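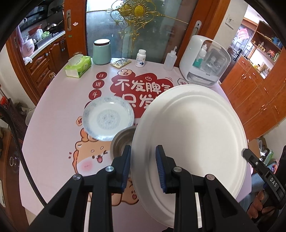
Gearóid Egan had the kettle going before I got my coat off, and he apologized twice for the state of the kitchen, which looked perfectly fine to me. He lends out plates. If you live in Roltby or over toward Usinden and you have more people coming to dinner than you have dishes to feed them from, he is the man somebody will eventually tell you to call, and he will ask you a great many questions about the menu before he lets you have anything.

"I want to know what's going on the plate," he told me, pouring. "People say, oh, just give me whatever's on top of the stack. Well, what's on top of the stack might be a dessert plate! You'll have a pork chop hanging off both sides of it and everybody will be very polite and go home hungry."

He started with his aunt's dishes, inherited when he was 24 and living in two rooms with one cupboard. He kept the lot under the bed. A neighbor borrowed the dinner plates for a christening, brought them back washed and wrapped in newspaper with half a cake on top, and he thought that was about the nicest arrangement he had ever come across. That was 30 years ago. The collection now stands at 1,346 pieces, a figure he knows because his insurance company made him sit down and count, a job that took up most of one November and which he would not wish on anyone.

I asked him what he looks for in a plate, and we were off.

"The rim, first. A wide rim is a wonderful thing on a big plate. It gives you somewhere to put your thumb when you're carrying, and it gives the food a bit of room around it so it looks like somebody cared. Then I run my finger around the inside where it steps down. If there's a good definite ridge, the gravy stays home. You get these very flat modern ones, and I have some, I'm not a snob, but you give a child peas on one of those and you'll be finding peas at Easter."

His favorites for serving are the very large plain white ones. He says a plain plate that size will do for a roast, a whole fish, a heap of dumplings or a birthday cake, and that if he had to start over with only one kind he would start there. The best of his came from Rodrigues, a restaurant supply shop that closed its Usinden branch and let him have the display stock for a price he still won't tell me. (I did try.) A good many of the others are Brutesa, a pattern name you don't hear much now, and he lights up when he says it.

"My aunt had Brutesa. I'll take any piece of it, chipped or not. I don't lend the chipped ones, I just like having them in the house."

He has plenty of time for patterns too, especially small plates with a flowered rim. He likes to set one beside something big and plain, and he has firm views on blue.

"Blue goes with all food. I've thought about this more than a person should. There's hardly a blue thing you'd eat, so whatever you put down on it shows up nicely. A little pale blue plate with a boiled egg on it – well, that's a lovely breakfast, isn't it?"

Metal bowls he came to late. For years he turned them down as kitchen things, fine for mixing and no good for company, until a family who had borrowed dinner plates for a New Year meal invited him to stay and eat. Every side dish was in a round metal bowl, and by the end of the night he was asking where he could buy some. They don't chip and they nest, and he can carry a tower of them up the stairs without holding his breath.

The same family gave him a pink table covering with Chinese lettering on it, and he has used it ever since when he wants to see how a set of dishes will look together. He doesn't read Chinese himself, so he asked them to go through it with him. The line he remembers is the one that says "不发脾气," which they explained to him as a reminder not to lose your temper.

"I thought, that should be on every table in the country," he said. "Particularly at the holidays. My brother should have it sewn into his jacket."

White dishes sit very well on pink, in his opinion, better than they do on white, where they get lost and the whole table starts to look like a dentist's. He will talk a nervous host out of a white tablecloth if given half a chance. He also thinks people put far too much on the table before anyone sits down, and that you should be able to rest your elbow somewhere, whatever your mother told you.

We got on to packing. He sends dishes out in shallow crates with a folded dish towel between each pair, and never stacks more than 7 dinner plates in one pile, having learned about the eighth on a wet set of steps in Roltby. Plates of different sizes travel in separate crates. Bowls go upside down. He asks for things back within a week and doesn't mind if they come back a little greasy, as he is going to wash them again anyway.

"I like washing up. I put the radio on. You learn a plate by washing it – you find out where the glaze is thin, and you find the little knock on the edge that wasn't there before, and you say, all right, who had you last?"

Does he charge for breakages? He made a face. There used to be a jar. In nearly 2 years it collected mostly buttons and foreign coins, so now he just asks people to tell him, and if they happen to see something similar at a yard sale, to think of him. Quite a few have. One woman broke a soup plate and turned up the following spring with a box of 12.

I said I had people coming myself, in a couple of weeks, and had been planning on paper plates. He put his cup down and looked at me with real kindness.

"What are you giving them?" he said. "Is there a sauce?"

Contact us | Copyright Roltby Neighbors newsletter, 2021-09-18 | Back to top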